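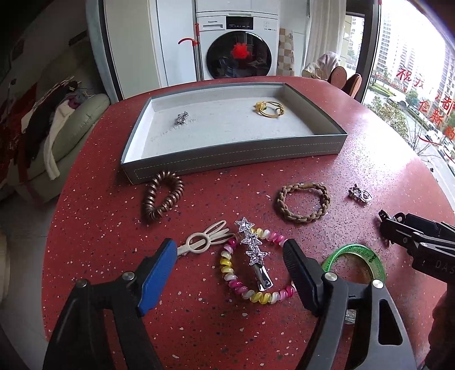 Temura开放日参观记，顺便把我们的设备预算重算了一遍

去之前我在本子上写了一行字：“手持夹爪，到底要买几把？”回来的时候这一行后面已经跟了三页，边上还画了好几个箭头。先把这些整理出来，趁脑子里还热着。给没去成的同事看，也给九月前要在采购单上签字的人看。

先交代背景。我们Mansour做饰品的分销和退货整理，发夹、发圈、手环这些小东西从各个门店退回来，倒在台面上，要一件一件看过，再放进对应的盒子里。这个活目前全靠手。四月那次预算会上，大家同意拿出一笔钱试试机械臂分拣，但对“先买什么”完全没有共识。有人想直接订整套工作站，有人想先租。我那时候的立场是先买臂，参观完以后我改主意了，后面会讲。

2022年7月17日，Temura在Gasanbridge的场地对外开放一天。我和Karim Bitar早上从Munmont坐火车过去，出站沿河走一段就到。那栋楼是2015年盖的，原来做家具展厅，所以里面本来就隔成一间一间的样板房，有客厅，有厨房，有阳台，连窗帘都是现成的。他们搬进来以后几乎没怎么改，省了一大笔装修费。光这一点就让Karim羡慕得不行，他管我们仓库的场地，每挪一堵隔墙都要写申请。

接待我们的是Carla Saliba，负责数据采集这一块。她讲话很快，走路更快，从门口到第一个房间的路上已经把上午的安排说完了。上午看采集，中午自由提问，下午看机械臂运行和维修间。每组人不多，问什么都有人答，这一点特别好！我参加过不少展会，能让你把手伸到设备上试的真不多。

一、采集区：人拿着夹爪干活

这里是我收获最大的地方。做法说起来很朴素：操作的人手里握着带相机的夹爪，在真实的桌子上收拾真实的小物件，夹起来，放进盒盖或者托盘里，再夹下一个。相机和传感器把整个过程录下来，之后拿去训练机械臂。采集阶段桌边可以一台机械臂都没有。

我以前在视频里看过，总觉得差不多就是“拿个大镊子夹东西”。真上手以后完全不是一回事（我大概练了一刻钟，旁边排队的人开始清嗓子了）。捏合要慢，手腕要稳，相机视野里要一直看得见指尖。用手指抓惯了东西的人，一开始都会忍不住想把另一只手伸过去帮忙。

发饰恰恰是他们很看重的一类练习物。Carla把原因讲得很清楚，我照着笔记抄一下：

弹簧线圈发圈，一夹就变形，从哪一段夹都行，但松开以后它停在什么形状不好预料。

编织发圈，软，贴着桌面，夹爪的指尖要压得够低才能兜住。

金属发夹，又薄又滑，亮面反光，相机有时候看不清边缘。带镂空的还会勾住别的东西。

透明或半透明的圈和环，对相机最不友好，背景一花就更难。

另外还有一种情况，几件东西叠在一起，比如发夹横在发圈里面。先拿哪一件？拿上面的时候下面的会不会跟着走？我们每天倒在台面上的退货就是这个样子，所以听到这里我和Karim对看了一眼，他已经在掏手机记了。

我问他们为什么不在统一的白桌子上采集，那样不是干净得多吗？Carla的回答是，客户的台面什么颜色都有，有花纹的、反光的、靠窗的都有，训练时只见过白桌子，换个地方就容易犯糊涂。所以他们故意在不同的房间、不同的桌面、不同时段的光线下做同一件事。对我们来说，这意味着不必为采集专门造一间样板间，仓库里现有的几张旧桌子、员工休息室的那张圆桌，全都能用上。预算表里“采集间装修”那一行可以直接划掉，真痛快。

二、手持夹爪：价钱和耗材

Temura当天给的报价是每把846欧元，含相机支架和一套备用指垫，不含相机本身。双手作业就要两把。我把几条跟钱有关的记在这里：

指垫是消耗品。表面的纹理磨平以后，夹薄金属片就开始打滑，而采集的人往往察觉不到，只会觉得自己今天手不顺。他们的习惯是每班开始前拿一枚平的发夹试夹，夹不住就换。采购的时候指垫要和夹爪一起订，颜色和批次尽量统一。

连杆的轴要定期看松紧。维修间的师傅拆了一把给我们看，两边不对称的时候，闭合点会偏到一侧，录下来的开合数值也跟着偏。轴和小螺丝都能单买，我建议我们备一整袋。

左右两把要固定编号，别混着用。他们早期混用过，后来对数据的时候吃了不少苦头，Carla讲到这里叹了好长一口气。

备用机一定要有。一把坏了，双手任务就整个停下来，人还在那儿领着工时。按两个人同时采集来算，我原来写的是四把，现在改成五把，多出来那把放柜子里。

还有一样我完全没想到的：存储。双手各带相机，一个下午录下来的量相当可观。Karim问他们是怎么传的，回答是先存本地硬盘，下班后拷到机房，第二天早上清空。我们的仓库网络大家都知道是什么水平，所以硬盘和一台专用电脑要单独列一行，别再塞到“杂项”里了。

三、到底要录多少条

这个问题大概每一组参观者都会问。Carla没有给一个万能的数，她举的是自己做过的饰品收纳任务：第一轮录了大约700条示范，机械臂才开始有样子，之后哪里失败就补哪里。补录的那部分条数少，用处却大得多，比如专门录反光的发夹，专门录靠近盒边的位置。

我喜欢这个思路，也因此改了预算的结构。我们之前把采集当成一次性的开销，录完就结束。现在看，至少要分两笔，第一笔做基础，第二笔留给补录，而且第二笔要等机械臂跑过之后再花。我的提议是把采集工时的三分之一先锁住不动。财务那边可能不太喜欢这种“先留着”的写法，但我可以去解释。

挑人也有讲究。他们的采集员里，做得最稳的几位以前是做手工和包装的，手上有节奏。我们分拣台的同事正好就是这样的人！与其外面找人，我更想先问问自己人愿不愿意轮流做，每次时间别太长，手腕会累。我只练了那么一会儿，第二天前臂还是酸的。所以排班要留休息，这也是成本，要写进去。

四、下午：机械臂跑起来

午饭是自助的三明治，腌黄瓜特别好吃，题外话。

下午看的是一张桌子配双臂，任务是把散放的小物件收进浅盒。速度说实话比人慢，慢不少。它夹起一个软发圈，在盒子上方停一下，松开，再回来找下一个。有一次一枚发夹没夹住，滑到旁边，它重新对了一下位置，又去夹，第二次进去了。我周围好几个人都轻轻“啊”了一声，我也是其中之一。看过那么多剪辑好的宣传片，站在现场看它失手再补上，感觉很不一样，我反而更有信心了。

当然也有没成功的。一只透明的环它试了几次，最后由工作人员拿走了。Carla没有回避，直接说透明件目前建议留给人。我们的退货里透明件占多少，我手上没有准数，这件事回去要查，会影响我们能把多大一部分活交出去。

Karim关心的是占地。双臂加桌子，再加围栏和人能走过去的通道，比我们预留的那块地方大一圈。他量完以后的结论是，要么拆掉三号货架，要么先上单臂。单臂能做大部分单件拾取，叠在一起的就吃力一点。他倾向单臂，我还在犹豫，这一条留给大家讨论。

五、买还是租

Temura的机械臂可以买断，也可以签36个月的租约，租约里包含保养和一次夹爪升级。夹爪型号更新得很快，他们自己墙上就挂着好几代，从笨重的到现在这种细连杆的，像一部小小的进化史，我在那面墙前面站了很久。看完以后我的判断是：手持夹爪买，机械臂租。

手持夹爪便宜，结构简单，自己能修，而且越早拿到手就能越早开始录。录下来的数据归我们，这一点我当面确认过，合同里也要写明。机械臂贵，变化快，又牵涉场地，晚几个月定下来没有坏处。也就是说，我四月份主张的“先买臂”，顺序反了，向当时跟我争的几位认个错。

有一个细节要盯紧：手持夹爪和机械臂末端的夹爪必须是同一种指尖、同一种开合行程，相机装的位置也要对得上。要是两边分开采购，图便宜买了不同的型号，录的东西很可能要打折扣。所以虽然机械臂晚订，型号现在就要谈定，让对方书面保留兼容。

六、回来以后要做的事

请Karim把三号货架那一带重新画一张图，单臂和双臂各一版。

我去要一份正式报价，手持夹爪五把，指垫按半年用量算，轴和螺丝另列。

找仓库同事报名试采集，先用休息室的圆桌和靠窗那张，上午下午各录一点，看看光线差别有多大。

抽一批退货，数一数透明件、金属件和软发圈各占多少。

跟IT确认专用电脑和硬盘，谁来管备份也一起定。

问Temura能不能先借两把夹爪给我们用两周。Carla口头说可以商量，我明天就写信去催。

回程的火车晚点了，我和Karim坐在站台上，拿他给女儿买的一板发夹当道具，用两根筷子比划怎么从盒子边上夹起来。筷子夹平放的发夹，真的很难。他最后靠推到边缘翘起来那一下成功了，还让我录下来。视频我放在共享文件夹里，报价单到了以后也会放在同一个地方。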